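**Berside, October** - Utent has released Pirnia 6, the latest version of its planning and control software for two-armed robots. The release is intended for research groups and small kitchens that wish to set up handling tasks without writing separate code for each object.

Pirnia 6 brings perception and motion planning into a single program. The software builds a model of the work surface, proposes a grasp for each item and checks the path of both arms before either moves. Development was carried out at the company's Berside office, using everyday kitchen equipment and food as test material. 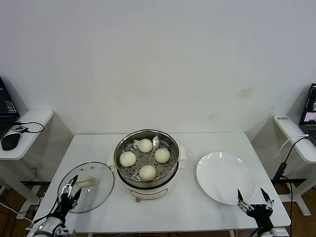 ## Planning for soft food

Steamed buns were chosen for the main trial because they are soft and must be lifted clear of a metal rim. A new grip setting allows the operator to limit finger pressure for each type of item, and the planner now treats glass lids and shiny plates as solid objects. The grasp model was trained on around 3,000 recorded attempts.

"Our users asked for a planner that shows what it intends to do and can be stopped at any point," said Tibor Simon, head of software at Utent. "We have also cut the number of settings from 81 to 16, and most tasks will need only a few of them."
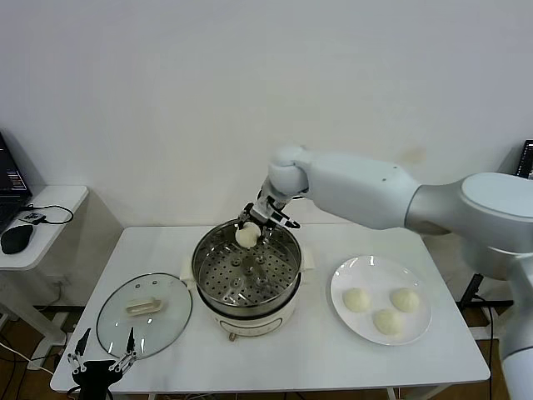 *A gripper holds a steamed bun at the rim of the pot, with three more on the plate.*

Pirnia 6 is available to current licence holders at no further cost. New licences are offered through Utent's distribution partner, Szekeres, which will also provide training and support.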